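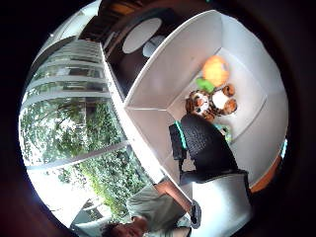

Open day at the Narard toy mill, Nindton

The mill opens its doors twice a year, in October and again in late winter. I went on February 20, 2025 with my sister and her two girls. Tickets were free but had to be booked, and the car park was full by ten, so we left the car by the church and walked down.

Tours start in the old dye house. Our guide was Despina Stanciu, who has worked in the cutting room for most of her life and kept the group moving. The firm began by weaving blankets and only took up soft toys when the blanket trade fell off. Plush now comes in on rolls from a supplier called Văduva, and each roll is checked under a lamp before it goes anywhere near a blade.

The cutting press takes a stack of cloth at a time. Tigers are slow work, we were told, as the stripes have to meet at the side seams. Plain round shapes are much quicker. The press was switched off for our visit, which disappointed the girls, but they were allowed to handle the offcuts.

Sewing is upstairs and was the best part. There are 43 machines in one long room and most were running. Everything is sewn inside out and turned through a small gap, then sent along for stuffing. The stuffing machine, a Mirus, blows the filling down a pipe worked by a foot pedal. Faces are checked last. Eyes are pulled with a weight on a hook, and any that shift go back.

The small museum holds the pattern books, 394 patterns in all, the earliest drawn on the backs of blanket invoices. Labels are hard to read in the far corner and could do with a better light.

Tea and a scone in the canteen were good value. The shop takes cards. There is a lift to the sewing room, but the museum is up a steep stair. The 100 bus stops at the gate, and the last one back to town leaves shortly after closing.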